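Ader twin-arm club kit

Price: 583 the set, spare gripper fingers extra

I run the after-school robotics club at Gesstead and this is the kit we use every week, so I'm the one who ended up writing the page for it! You get two arms, one white and one black, the long black rail they bolt to, all the cables and a printed build guide. My lot (Years 6 and 7, mostly) had theirs built by December and have been arguing over who drives ever since.

The first project in the guide is basket sorting. One arm fetches a snack packet, the other takes it over and puts it down wherever you've told it to — sounds easy, takes ages, and they love it. You can use any basket and any snacks you like, though I'd go for something with a stiff wrapper to begin with.
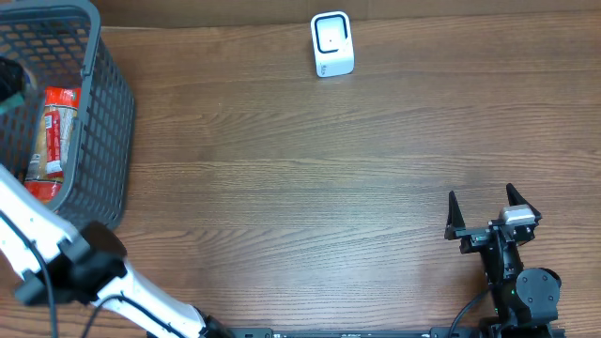 Eulalia Palma wrote to say that her group at Clinis got on much better once they'd learnt to drive one arm at a time, and that she wished the guide had put the handover in week two. Fair point, and we've moved it.

You'll need a solid table, a laptop and two sockets close by. Tighten the rail screws again after the first session, they do work loose. Spare cables come from Barbieri and fit both arms.

School orders go out in the order they come in. Prices checked 27/02/2022.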